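Home cooks wanted for the Lesness Supper Table

Part-time and occasional roles, plus a call for recipe testers

The Lesness Supper Table is looking for people who like to cook for other people. We run a shared evening meal in the old Plasemen hall every Wednesday, and over the past year it has grown from a handful of neighbors around two folding tables into something that needs a proper rota, a proper kitchen lead and a good many more pairs of hands. If you have ever made too much soup on purpose so you would have an excuse to knock on the door across the street, please keep reading, you are very likely the person we have in mind!

What we are hiring for

Kitchen lead, 20 hours a week, paid. You would plan the menus, do the ordering and run the kitchen on Wednesdays from early afternoon until the last pan is put away. We care more about calm than about certificates, but you will need a current food handler's card or be willing to get one in your first month (we pay the fee). Experience cooking for large groups is very welcome, whether you got it in a restaurant, a school, a church basement or a family with a lot of cousins.

Supper cooks, 6 hours a week, paid. You would work alongside the kitchen lead on Wednesdays. Chopping, stirring, tasting, serving, and a fair amount of talking, because people do like to lean on the hatch and tell you how their mother made it.

Recipe testers, unpaid, from home. We are putting together a small book of the dishes that have gone over best at the table, and we need 38 households to try them out in ordinary home kitchens. We will send you two recipes and cover the cost of your groceries. All we ask is that you follow the recipe as written the first time (hard, we know) and then tell us frankly where it lost you. 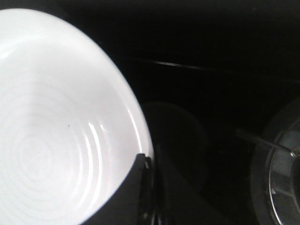 Dinesh Suvarna wrote to us after testing the lentil soup that the recipe was a good one but the salt was all wrong for a small pot, and that he would never have known when to add the lemon if he hadn't phoned his sister. Could we please, he asked, say what the soup should taste like at each stage and leave the minutes out of it? We have rewritten the whole thing on his advice, and it is so much better. More letters like that one, please.

The recipes come from all over. There is a peanut and potato stew that a family from Machala brought to our very first supper, a plum cake that has been through at least three handwritten versions, and a rice pudding that still causes arguments about cinnamon. Some are plain and quick, some take most of an afternoon. You can tell us if there is anything you don't eat and we will match you up accordingly.

Who comes to supper

Everybody, really. On our busiest night last July we served 137 plates, and on a wet evening in winter it may be far fewer. Families come, people who live alone come, and the night shift from the Lamis bakery often stops in on the way to work. There is no charge and no sign-up, and second helpings are encouraged for as long as the pots hold out.

A few practical things

The kitchen is on the ground floor, with step-free access from the parking lot. Aprons are provided, but please bring closed shoes. Both paid jobs include supper and something to carry home. Recipe testers need a working stove and oven, a set of measuring cups and one other person willing to eat the results.

How to apply

For either of the paid roles, send us a letter of a page or less with a phone number where we can reach you in the evening. Tell us about a meal you cooked that you were happy with, and about one that went wrong. There is no need for a formal resume unless you have one handy. For recipe testing, just send your name, the number of people in your household and any foods to avoid.

Letters can be dropped in the box by the side door of the Plasemen hall or handed to anyone in an apron on a Wednesday. Applications for the paid roles are open now and will stay open until both are filled.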